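4.2 Bimanual bottle arrangement

The demonstrations for this task were recorded in a home setting from a head-level view, without any robot present. Each episode begins with several drink bottles on a wooden table, and the person arranges them using both hands. In total we collected 476 episodes, of which 115 were kept only for testing. The policy receives the head view and predicts the wrist positions of the two hands.

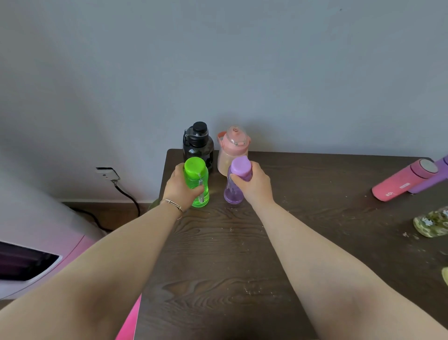 We call an episode segment "paired" when each hand is in contact with a different bottle during the same time window. Paired segments are difficult for the Barbier baseline, which treats the two arms as independent and often plans crossing paths. Our model, Dosturex, shares one attention layer between the arms.

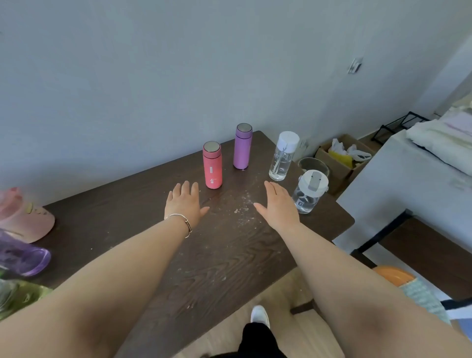 Figure 3. Head view with both hands over the table and no bottle grasped.

Segments without contact were labeled by hand, following the rules of Leclerc's earlier annotation guide. Two annotators worked separately, and they disagreed in 166 segments. These were discussed again and a final label was given.

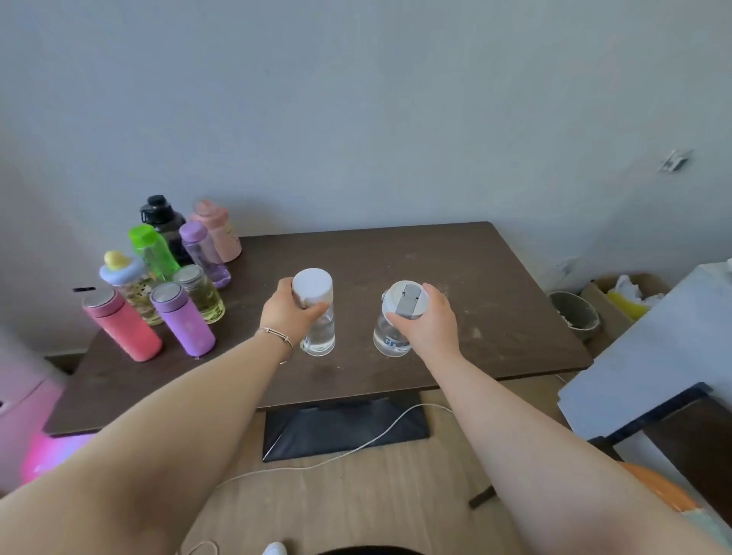 Transparent bodies were the main source of error in the contact labels. The contour of the bottle is weak, and the fingers can cover the cap completely. For this reason we trained the contact head with 3 random seeds and report the mean result.
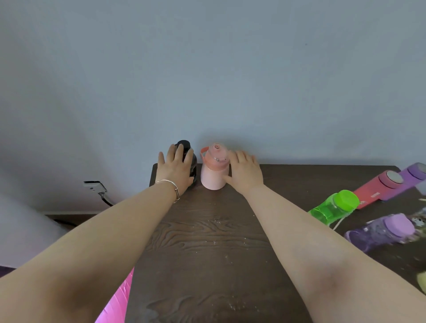
The release of a bottle is harder to detect than the grasp. Before the hand leaves, it may stay open against the bottle for a short time. With the left hand spread against the black bottle and the right hand touching the pink one, a single view does not show if the person is placing, adjusting or releasing. We therefore give the model a short history of past views, and the same setting is used for all Rarnach tests in Section 5.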